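Setting Exposure Manually for Indoor Photographs
14 shares | 3 comments

The following procedure is recommended to members of the Hatcombe Photographic Society who are moving from automatic to manual exposure. It assumes a camera with adjustable aperture, shutter speed and ISO. A tripod is useful but not required.

1. Set the mode dial to M and select spot or center-weighted metering. Matrix metering averages the whole view and may give misleading results where a bright window is included.

2. Choose the aperture first. For a room interior, f/5.6 or f/8 will keep most of the furniture in acceptable focus. For a single object, a wider setting such as f/2.8 may be preferred.

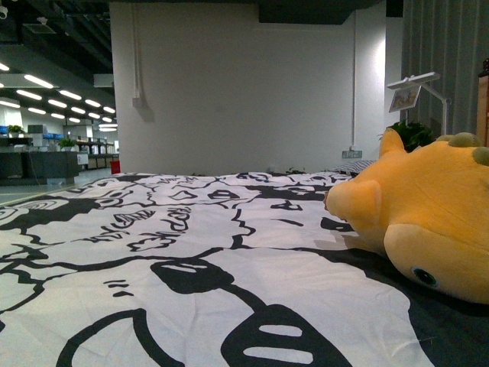 3. Set the shutter speed. When the camera is held by hand, the speed should be no slower than one over the focal length of the lens. With a 30 mm lens on a full-frame body, 1/30 second is the lower limit, and 1/60 is safer.

4. Raise the ISO until the meter reads zero. Members should note the highest value at which their own camera gives prints they find acceptable, and should treat that value as a ceiling.

5. Correct for tone. A meter assumes that the subject is a middle gray. White fabric or pale walls will come out dull unless one stop of exposure is added. Dark subjects generally require the opposite adjustment. 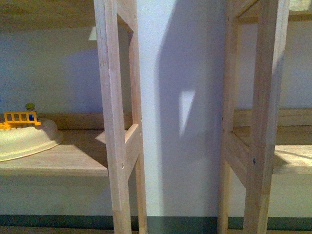

Page last updated: September

6. Take a test photograph and examine the histogram. If the graph is pressed against the right edge, reduce the exposure by a third of a stop and repeat. The rear screen should not be relied upon for this purpose, as its brightness varies with the camera settings.

7. Set the white balance to match the main light source. Where daylight and lamps are mixed, switch off the lamps or record in raw format and correct the color later.

Members who wish to have their results reviewed may submit up to 40 files to Kanyarat Meesuk before the Monday meeting. Files should retain their exposure data.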